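Fruit basket on a white table, or on the wire shelf?

Posted in Kitchen & Dining by boltar_kitchen

Okay, this is a small problem but it's driving me a little nuts. I have a white table against a plain white wall, with a black wire mesh shelf unit standing at the back (light wood boards, very basic). I picked up a little yellow plastic basket at the Dellomia store in June and I want it to be the fruit spot. It's small, so we're talking one apple and one banana!
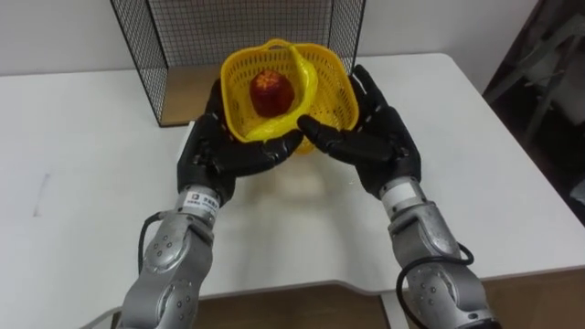 Apple and banana both in the basket

The banana ends up wrapped around the front of the apple and reaches right down to the rim. Do I keep them together or split them up? And does the basket live on the table or on the bottom board? My table is 13 inches from the stove, if that matters.

yeon_and_on

I'd split them. I had the same kind of basket and bananas are just an awkward shape for anything square. Take everything out first and look at what you've got.

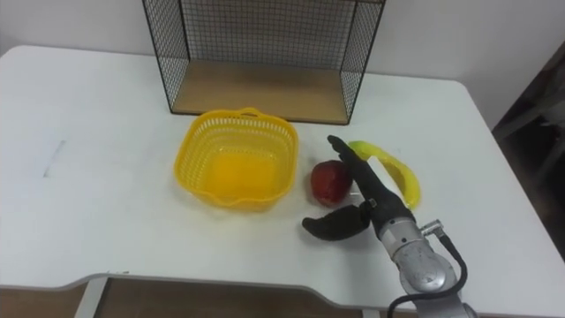 Basket empty, fruit out on the table

See, there's plenty of tabletop to the right of it. Leave the basket in front of the shelf so you can grab it, and save the boards for mugs or whatever. If it's real fruit, bananas also push apples along, so mine sit apart until Friday when I shop again. The holes in the sides are nice for air, but crumbs get in them. I rinse mine in the sink with dish soap and an old toothbrush (8 minutes, tops).

arville496

put it on the shelf, tables are for eating

mostly_teaspoons

Going to disagree with the shelf idea. You'd have to reach in past the mesh sides every time, and I'd knock something over by breakfast. Apple in the basket, banana next to it, done.
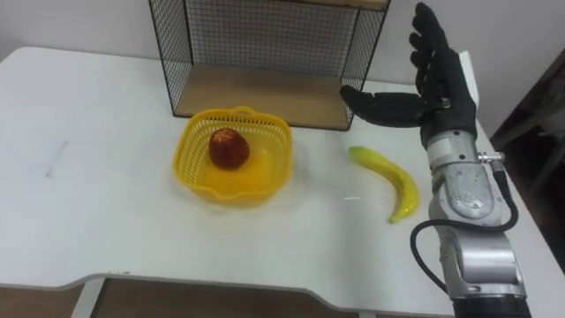 Page last changed: June, 8:13 pm

I like it with the apple toward the back, because then there's room up front for a lemon or a couple of plums. Keep the handle to the back too, so it doesn't catch your sleeve. If you do want the banana off the table, try an S-hook on the mesh. Check that it can take the weight before you hang a whole bunch on it.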